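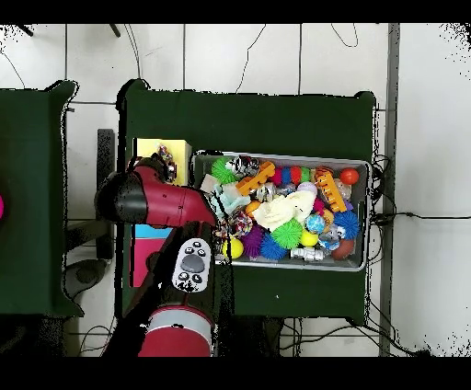

Introduction to Inventory Management
Handout for Unit 4: Stock records and reordering
Instructor: Percy Ccori

Please read this handout before the session and bring a calculator. The exercise at the end will be collected.

1. Why a shop keeps stock

A shop buys goods before the customers ask for them. The time between the order to the supplier and the arrival of the goods is called the lead time. During the lead time the shop can sell only what it already has. If the stock finishes before the delivery comes, we speak of a stockout.

Keeping too much stock has also a cost. Money is tied up, shelves are full, and some goods go out of fashion. Toys are a known case, as most of the year's sales fall in a few weeks and the demand in January is very low.

2. Terms you must know

Stock on hand: the units physically in the shop or the storeroom.
Stock on order: units ordered from the supplier but not yet received.
Safety stock: extra units kept for the case that demand is higher than expected or the delivery is late.
Reorder point: the level of stock at which we place a new order.

3. The reorder point

The formula is simple:

reorder point = (daily demand x lead time in days) + safety stock

Worked case. The Desby shop in Trumirstead sells wooden puzzles from one supplier, Condori. Daily demand is 9 units and the lead time is five days. The shop keeps a safety stock of 18 units.

9 x 5 = 45
45 + 18 = 63

When the stock falls to 63 units, the shop places a new order. Students often forget the safety stock and write 45. Please check this line twice.

Note that we compare the reorder point with stock on hand plus stock on order. If a delivery is already on its way and you look only at the shelf, you will order the same goods two times.

4. Periodic counting

The record in the computer and the real stock become different with time. Goods are broken, stolen, or put in the wrong place — and sometimes a delivery is typed in with an error. In a full count the shop closes and everything is counted. In a cycle count a small group of articles is counted each week, beginning with the ones which bring the most sales.

5. Exercise

The Trornora store sells 20 card games per day. The lead time is three days and the safety stock is 60 units.

a) Calculate the reorder point.
b) The supplier now needs four days. What changes?
c) The store has 70 units on hand and 60 on order. Should it order today? Explain in two sentences.

Read chapter 5 for the next unit, only up to the part on seasonal demand.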